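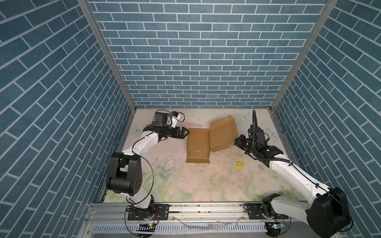
Mostyn, 7 May 2025

By the Nurnska recruiting desk
4 min read

Operators wanted for our cardboard folding project

We are looking for patient people with steady hands to come and work with us at our Mostyn workshop, guiding pairs of robot arms through small everyday jobs so that a learning system can pick up how those jobs are done. You don't need a degree or any background in machines. Some of the best operators we have came to us from bakeries, sewing rooms and the front desk of a dentist's office, and if you have ever wrapped a parcel and felt quietly pleased with the corners, we would love to hear from you.

The project is called Prerninow, and for the coming months it is all about cardboard. Boxes, flaps, loose sheets, tabs that should go into slots and would prefer not to. Cardboard is a wonderful teacher - it bends where you didn't ask it to, springs back, and no two pieces behave quite the same. A person deals with all of that without thinking. A learning system has to be shown, many times over and by many different people, and each showing is what we call an example. Our goal for this round is 1,285 finished examples.

What you would be doing

You sit at a station with two hand controls, one for each arm, and the arms follow your movements. We give you a short task card, you carry out the task at a calm and natural pace, and then you mark whether it came out the way the card asked. Failed tries are welcome, so please don't throw them away or feel bad about them. Mark them as failed, add a few words on what went wrong, reset the station and go again. Between examples you will move the pieces to a new starting place, swap out cardboard that has gone too soft, and now and then wipe down a mat.

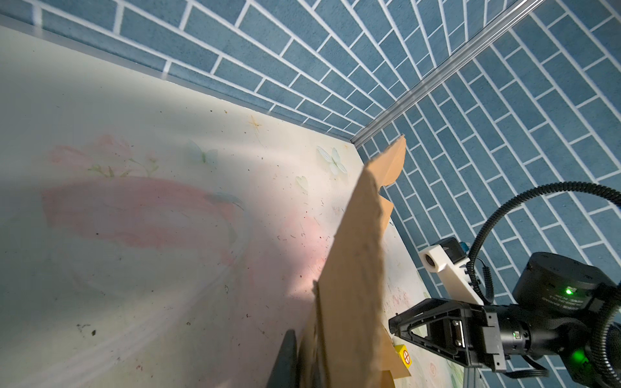

Do I need to have worked with robots before?
Most of our operators had never touched one when they started, and the first week is paid training at the same rate as the rest of the job.

Who we would like to meet

You are happy doing the same short task again and again, with small changes each time, and you still care about the last one of the afternoon. You can sit comfortably for stretches with breaks in between. You write clear notes in plain English. Left-handed people are very welcome - we have fewer left-handed examples than we would like. You need to be 18 or older and able to get to Mostyn, though we are five minutes on foot from the bus stop and there is parking behind the building.

Hours and pay

Shifts run four hours, mornings or afternoons, and you can take as few as 2 a week. Pay is $300 for each week of 2 shifts, with more shifts paid at the same rate, and there is a $400 bonus for everyone who stays with the project through December. Coffee, tea and a decent lunch are on us.

How to apply

Send a few lines about yourself to the Nurnska recruiting desk through the contact form on our site, and put Prerninow in the subject. A resume is fine but not required. We read every message and we will invite you in for an hour at the controls, so both sides can see how it feels.

Related openings

Evening station lead, Mostyn
Example reviewer, part time, Edside
Workshop technician, Edside
Call for participants: towel folding study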